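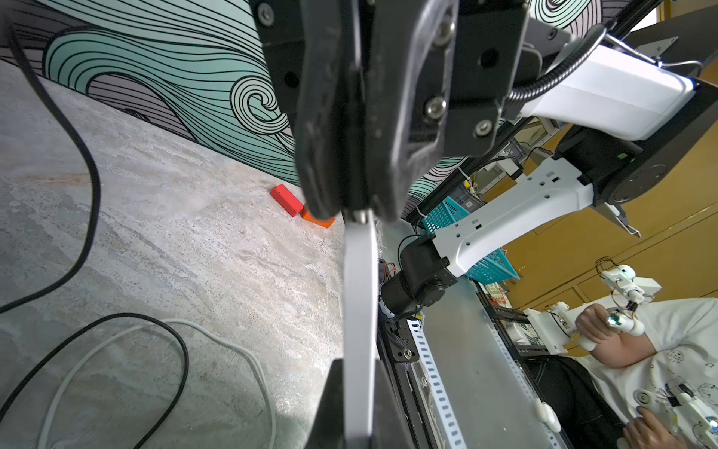 I rang Xiuying Zeng at Trollis to ask how you budget for a pair of robot arms, and she laughed. "Start with the fingers," she said. "They get scuffed, and people forget to buy spares!"

Her first quote, from Zuccaro, came to £3055. She'd set aside £3000 – so close! – and then cables and brackets added another £306. "I went back in February and asked for more, which was no fun at all." Next on her list is a second set of hand controllers (£788, if the price holds).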